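Can a Machine Do the Dishes Yet?

Every year somebody tells me the household robot is nearly here. I fixed ovens and dryers for a living, and my answer is still no. It can do pieces of chores. A kitchen wants the whole chore.

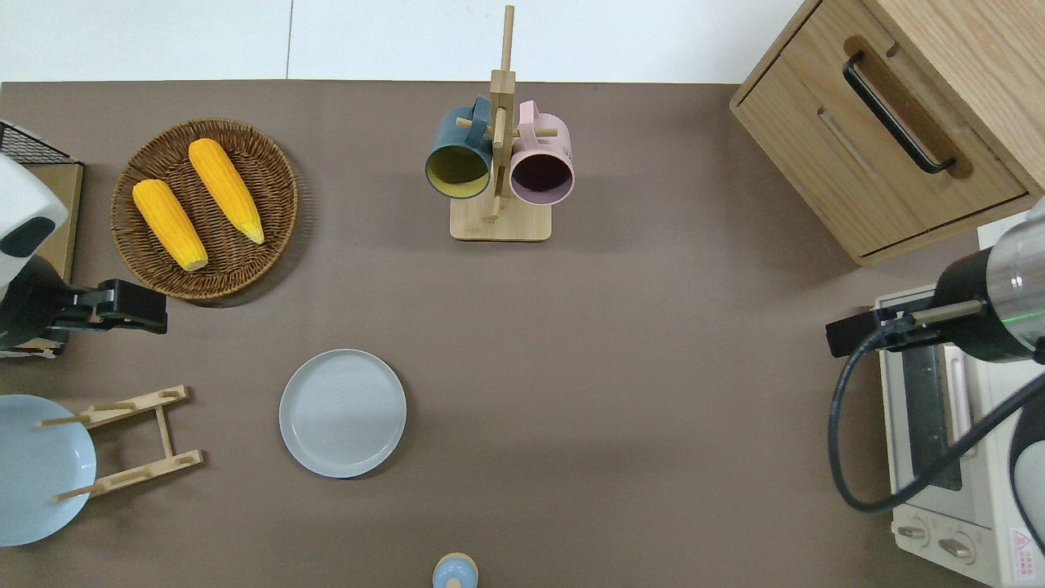
GORKSIDE, August – Take mugs on a mug tree. The handle has to find the peg, and the peg is barely wider than a thumb. My granddaughter does it while talking. An arm has to work out where the handle is, which way it faces and how hard to squeeze.

Kedir Gebru, who runs the repair counter at Zostero, thinks I'm too hard on them. He says a plate into a rack is close to solved. Maybe so, with the same plate and the same rack. 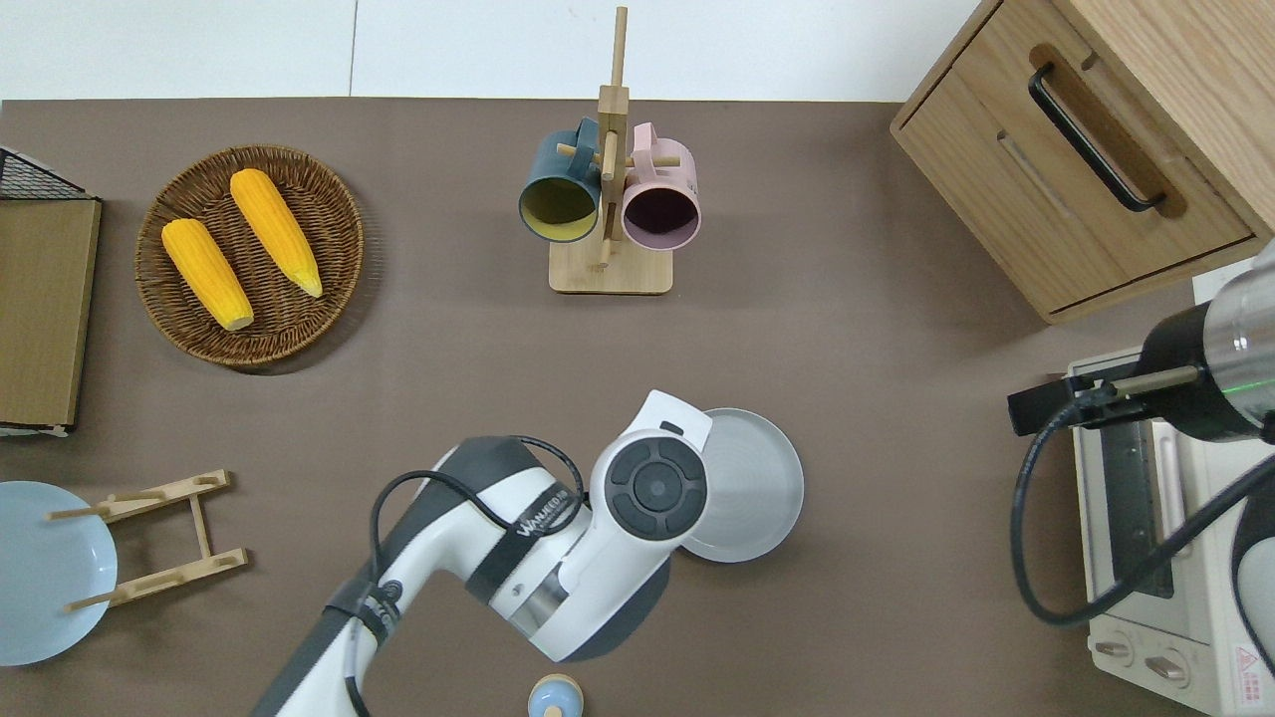
My own kitchen has 4 kinds of plate and a drawer that sticks. Corn has to come out of the basket before the pan goes in the oven, and the oven door needs a push at the end. A buyer will put up with slow – I would. A buyer won't put up with standing there to watch. Until I can leave the room, I'll keep washing up by hand.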